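Chapter 4
Buying and Storing Food at Home

In this chapter
How households decide what food to buy
Where fresh food should be kept, and for how long
Working out the cost of food that is thrown away
Key words: perishable, use-by date, best-before date, stock rotation, portion

4.1 Why food is wasted

Most of the food thrown away at home was fit to eat when it was bought. It was forgotten at the back of the fridge, or cooked in too large a quantity, or bought on offer by someone who already had plenty. A household may not notice this, as each loss is small. Half a lettuce goes in the bin on one day and the end of a loaf on another.

The town of Misberg is used in case studies throughout this book. In October, the households of one street, Villalba Terrace, kept a diary of everything they threw away. They recorded 852 separate items. Bread came first, followed by salad leaves, cooked rice and soft fruit. Meat and fish were thrown away least often but cost the most per item.

Rhonda Hiebert, who ran the diary project, found that people with a written shopping list threw away less than people without one. She also found that the list had to be written in the kitchen, with the cupboards open. Lists written on the way to the shop were mostly the same from week to week and took no account of what was already at home.

4.2 Perishable foods

A perishable food is one that spoils quickly unless it is kept in the right conditions. Soft fruits are among the most perishable foods we buy. Strawberries bruise easily, and a bruised berry soon grows mould, which spreads to the berries touching it. Aubergines have a thicker skin and last longer, but they go brown and spongy inside if they are kept too long.

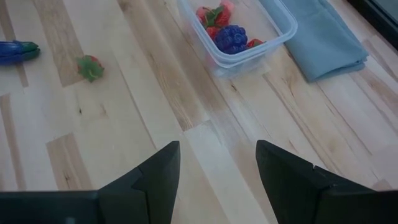
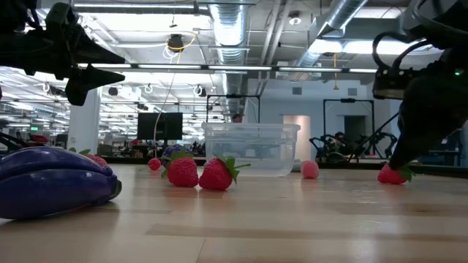

Play food: strawberries appear in both pictures, with an aubergine in the second.

Reading time for this section: 9 minutes

Fruit and vegetables do not all belong in the same place. Use these rules as a starting point.

Keep in the fridge: berries, salad leaves, carrots, broccoli, cut fruit of any kind.
Keep in a cool, dark cupboard: potatoes, onions, garlic. Store potatoes and onions apart.
Keep at room temperature: bananas, whole melons, and tomatoes that are still ripening.

Wash berries just before you eat them. Water left on the skin helps mould to grow — this is why a punnet washed on the day it was bought often spoils sooner than one left alone.

4.3 Dates on packets

Two kinds of date are printed on food, and they mean different things. A use-by date is about safety. Food should not be eaten after it, even if it looks and smells normal. A best-before date is about quality. After it, biscuits may be soft or crisps stale, but they are not normally harmful if they have been stored properly.

Shops and canteens use stock rotation to deal with dates. New stock goes to the back of the shelf and older stock is moved to the front, so that it is used first. The same method works in a kitchen cupboard and takes very little time.

4.4 Counting the cost

Suppose a punnet of strawberries costs £2.00 and a quarter of the berries are thrown away. The household has paid 50p for food it did not eat. If this happens every week for a year, the loss is £26.

Activity 4A

1. The canteen at Clandari School buys 2,000 bread rolls in a term and throws away 99 of them. What percentage is wasted? Give your answer to one decimal place.
2. List five perishable foods in your kitchen. Write down where each is kept and whether it has a use-by or a best-before date.
3. Ask an adult how they decide what to buy. Do they write a list — and if so, when?

Keep your answers. You will need them for the menu plan in section 4.6.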